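Busudier Community Technical Program
Introduction to Robot Handling, Session 6: Comparing Grippers with a Wrist Camera
Handout prepared by Borghild Dalen, lab sections with Carter McIntyre
Revised 2025-06-13

Welcome back, everybody. Last session we spent most of our time on fingers and payload, and I promised that this time we would get to the part I enjoy most, namely looking through the robot's own eye and finding out how little it sees. Please bring this handout to the lab, because Carter will be working from the same section numbers and he does like people to have something to scribble on.

6.1 What we are comparing

We have two grippers in the lab this term. The Jemal is the parallel one with the short, flat fingers, and the Bulard is the wider one with the soft pads. Both take the same small camera on the same bracket, and both go on the same arm, so you can swap one for the other without touching the controller settings except for the tool offset. (Do touch the tool offset. Two groups forgot in November and we had a very bent bracket to show for it.)

The Jemal offset is 171 mm and the Bulard offset is 214 mm. Write those on the front of your notebook now.

6.2 Reading a wrist view

A wrist camera goes wherever the hand goes, so when the hand tilts, the whole room tilts with it. New students often try to find the floor first, and I would gently talk you out of that. Find the object, then its rim or nearest edge, and only then worry about which way is up. Storage baskets are good practice for this. They have a clear rim, a lining that folds softly over it, and plenty of pattern for the camera to hold on to.
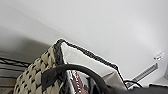 Figure 6.1. Woven basket with a white liner, from the wrist camera. Note the slant of the rim and the dark curve passing in front of it.

Take a minute with Figure 6.1 before lab and try sketching the rim as a single line. Then mark where the dark curved piece crosses the liner. Would you call it a handle, a strap or a cable? Write down your guess and how sure you are, and do the same for the red-and-white item behind it. A label of "unsure" is perfectly welcome in this course, and I give full credit for it when the reasoning is there.

The checkered weave has strong contrast and gives a feature tracker lots to work with, while the white liner and the plain white surface beyond it give very little. Keep that in mind when you choose an approach for 6.3.

6.3 Lab exercise

Work in pairs. Start with the Jemal, hold the hand 260 mm from the rim, and save one still. Tilt the wrist, save another, and go on until you have 13 stills. Change to the Bulard and repeat. For each still, note whether the rim can be followed without a break and how much of the view the gripper itself takes up.

Carter's advice is to move slowly and keep one hand near the stop button, and I agree with him entirely.

6.4 For next time

Read the Flurkville notes on camera brackets, at least the first half, and bring your sketch of the rim.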